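Forums > Manipulation > Planning and Perception
Thread: Drillgate says the start state is in collision. With what?

tidewrack
Mon 17 February
Two-arm tabletop task in sim, lots of household junk on the table because our lead read that clutter is good for you. The job is to bring a small red object over to a black book and put it down on top. Pipeline is Cumer for segmentation and object boxes, Drillgate for planning, and a controller I wrote myself and will therefore not be discussing.

I ran 30 episodes overnight. In 11 of them Drillgate rejected the start state of the second arm with "in collision: obj_07". In every one of those the arm was sitting at its home pose touching nothing at all. Obj_07 is whatever Cumer felt like calling obj_07 that episode. When I dump the boxes it's nearly always the big red bottle, and the box is fat. On the worst one the shoulder side is 3 cm wider than the mesh I loaded.

Padding is at default. Depth has noise switched on (yes, on purpose, we want to transfer eventually). Wrist view from a bad episode:
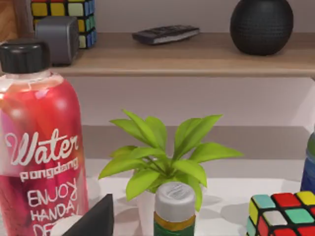 Wrist cam, RGB only. The bottle is the one hogging the left side.

My current fix is to delete the bottle. I'd like a better one.

lintfree
Is the collision model built from a single view or fused? If Cumer is getting the bottle out of that wrist frame I'm surprised you only lose 11. It's cut off on two sides and see-through. Any box you get from it is a guess about the part you can't see plus a guess about the part you can.

Turn off wrist fusion until the arm leaves home. Problem gone.

tidewrack
Fused. Head camera plus both wrists. I'd assumed more views meant a better box, like a fool.

Korkidness
More views means a bigger box. Cumer takes the union by default. One bad view and the union inherits it forever, like a group chat.

Set fuse_mode to intersect_visible and see what happens to obj_07. Also please stop using per-episode ids for anything you intend to say out loud. Turn on stable naming. I don't want to learn about obj_07, I want to learn about "bottle_red".

brackish_pete
Disagree with the whole direction here. You're in sim. You have the ground truth poses. Plan against ground truth, get your task working, then swap perception in one object at a time. What you have now is three unknowns in a trench coat and you're asking which one is coughing.

lintfree
He said he wants to transfer. Planning against ground truth is how you get a lovely demo and a bent gripper.

brackish_pete
It's how you find out whether the planner is even broken. Nobody is asking him to ship it.

Korkidness
You can do both in one run, there's a shadow scene option. Drillgate checks every state against both scenes and logs where they disagree. It's in the docs under "debug," on the page that looks like it was abandoned in a hurry.

tidewrack
OK, reporting back. Shadow scene on, stable names on, same seeds.

Ground truth: zero start state collisions in 30. So the planner is fine and pete can have his cookie.

Perceived scene, union: 11, same as before.
Perceived scene, intersect_visible: 2.

So the red bottle box was mostly the wrist's fault. From the head camera it's a perfectly civilized object. I also checked the tissue boxes because the black one has a cloud-shaped opening with tissue in it and I was sure that would come out as a crater. It's fine. Both boxes come out as boxes.
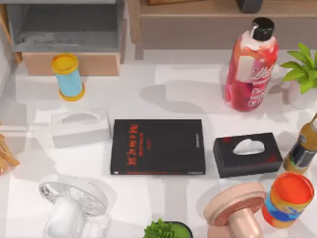
Head cam, arms out of view. Black book in the middle, tissue box on either side of it.

The two that still fail name "glass_lower_left", and I have questions about that too.

lintfree
Faceted glass with noisy depth. There are no questions. That's just what glass does. Your noise model probably drops returns on anything transparent and Cumer fills the hole with whatever's nearest, which on that table is more table.

Korkidness
Check hole_fill. If it says "convex", it's bridging from the rim to the nearest thing with a depth value. Set it to "none" for anything tagged transparent and give those objects a hand-made cylinder. It's cheating, but tasteful cheating.

mkushnir
Maksym Kushnir, I maintain the fusion part of Cumer. Two corrections and an apology.

intersect_visible will give you boxes that are too small when an object is partly hidden in every view. On the head view you posted, the pot of the plant at upper right is tucked behind the bottle. I would expect its box to lose some of the pot. Drillgate will then happily send an elbow through it. Your failure count goes down and your collision count goes up, and only one of those is in your log by default.

Second, the union default was chosen for bin picking, where being too fat is free. For a start state check it's awful. There's a per-view confidence cutoff (min_view_coverage) which throws out any view where the mask touches the image border for too much of its outline. It's set to 0, meaning off. It should not be off. That's the apology.

brackish_pete
"It should not be off" is a great line to find out about in a forum thread.

mkushnir
It's also in the changelog. I accept that this isn't a defense.

tidewrack
Setting it to what? The docs give a range and then wander off.

mkushnir
Start at 0.6, union mode back on. That should reject the wrist view of the bottle entirely and keep the head view. For the glass, do what Korkidness said. Hole fill is not something I can fix this month.

tidewrack
Union, coverage 0.6, hole fill off for transparent, hand-made cylinder for the glass: zero start state collisions in 30. Disagreement with ground truth is down to some sliver on the orange-lidded can I've decided to live with.

So naturally there's a new thing. The start state is fine now and the place is slow. Over the book Drillgate burns through 800 samples on the final approach before it finds anything, and planning time peaks at 900 ms. Everywhere else on the table it's quick. Here is about where it starts dithering:

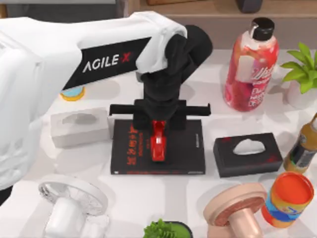
I've tried widening the goal tolerance in yaw, which helped less than I'd hoped. Raising the pre-place height by a hand's width helped more, but then the last stretch down is long and my controller (not discussing it) gets a bit of a wobble on. Is there some accepted trick for placing low between two boxes, or do people just suffer?

lintfree
What's the gripper collision shape? If it's one box around the whole thing, that crossbar is wide, and your "gripper" is as tall as the wrist and as wide as the bar all the way down. The tissue boxes on both sides are then basically walls.

tidewrack
It's one box. It came with the config. I'm starting to see a theme with things that came with the config.

lintfree
Split it in three. Bar, left finger, right finger. Costs you a bit per check and you'll get it all back in samples.

brackish_pete
Or stop sampling the last bit at all. Plan to the pre-place pose, then straight line down with a collision check along it. It's a place. It goes down. You don't need 800 opinions on that.

lintfree
Straight line down with the single box still fails whenever the yaw is off. You'd be checking a wrong shape faster.

brackish_pete
Fine, split the box AND do the straight line. I contain multitudes.

Korkidness
Both. Also exclude the book from the check for the held object on the last segment, or it'll reject the contact you're trying to make. There's an allowed contact list. People forget it, then lower the goal into the air and let go, and then post here about bouncing.

tidewrack
I feel watched. Goal is currently a finger's width above the book, for reasons I will now be removing.

Does the allowed contact pair go by stable name or by id? Because if it goes by id I'm going back to obj_07 and I'd like to prepare my family.

Korkidness
Stable name, if you're on a recent Drillgate. Older ones silently ignore the pair.

park_it
Not OP but same symptom with a different arm. Can confirm splitting the gripper box helped a lot. The straight line descent did nothing for me until I found out my held object was attached to the wrong link and was being dragged around next to the arm like a balloon. Check that first, it takes a minute in the scene viewer.

tidewrack
Checked. Mine's attached to the right link, somehow. Gripper box is split and the rest is going in tonight, with the yaw tolerance back where it was. Same seeds, will post the numbers. mkushnir, do you want an issue filed for the coverage default?

mkushnir
Yes please. Attach the wrist frame and the box dump from the 3 cm episode, and the config as it was before you touched it.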